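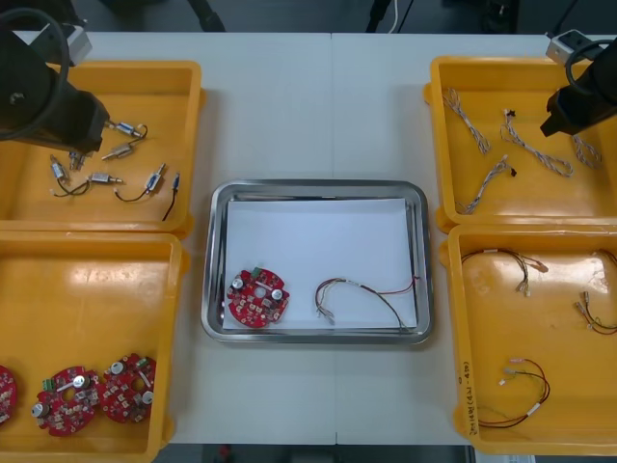
Section 6: Teaching the kitting task by remote control

Read this section before you touch the leader handles. The Welard brochure says a new operator can teach a kit "in minutes". Allow a full shift, and don't promise your supervisor anything on the strength of the first good run.

A kit is one item from each bin, placed on the paper in the steel tray: one lead component, one round red board, one twisted pair, one wire harness. The left arm works the two left bins and the right arm works the two right bins. You drive both arms yourself. The software records what you do, including your mistakes.

6.1 Before recording

1. Put a fresh sheet of white paper in the tray and press it flat into the corners.
2. Set the tray between the bins, long table seam underneath it.
3. Load the bins. Boards go lower left, harnesses lower right. Small components go upper left and twisted pairs upper right.
4. Home both arms from the Plirkau console. Wait for the tone.
5. Move each leader handle a few centimetres and check that its arm follows. If there is a lag you can notice, restart the console. The lag meter on the status page is optimistic and we have stopped consulting it.

Note: Don't tidy the bins. The factory procedure asks for parts in neat rows, and a policy trained on neat rows will embarrass you the first time someone tips in a bag of harnesses.

6.2 Recording a demonstration

1. Press the left pedal once to start the episode.
2. Bring the gripper down over the part, pause, then close. The pause makes the episode easier to trim.
3. Lift straight up until the part clears the rim of the bin before you travel sideways.
4. Lower the part to the paper and open the jaws fully before you back off.
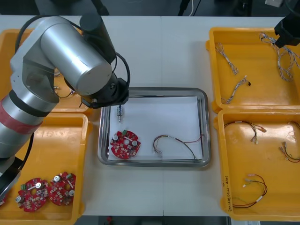 5. Repeat for the remaining parts. The order is up to you, but keep to one order for the whole session. Randa Haddad tested mixed orders in February and the resulting policy dithered over the tray.
6. Press the right pedal to save. Press and hold it to discard.

Caution: Keep the elbow of the arm in mind as well as the gripper. It passes over the upper bin while you are looking at the tray.

Caution: Harnesses snag. If a second harness comes up with the first, open the jaws over the bin and try again. Tugging sideways will eventually cost you a connector.

6.3 Gripping the boards

The boards are the part most people get wrong. Auto-grip (Settings, Ding module) claims to choose the jaw force for you. We leave it off.

1. Approach with one jaw on each side of the board and keep the neighbouring board clear of both.
2. Close slowly until the board stops shifting, then hold.
3. Check the wrist camera view before lifting. 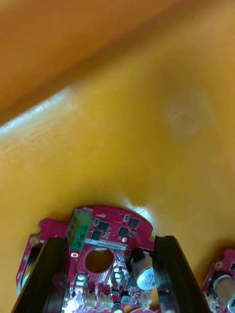 4. If a jaw is bearing on a capacitor or the green terminal block, release and regrip.
5. Lift. If the board swings, lower it and start the grip over.

6.4 How many demonstrations

Skorkov's guide says 26 episodes are enough. We had 263 before we'd leave the cell running while we got a coffee, and we still glance back at it. Discard any episode you have doubts about. The training screen's "quality score" rewards smooth motion and takes no interest in whether the part ended up in the tray.

Last revised December 5, 2019. Go to Section 7 for replay and trimming.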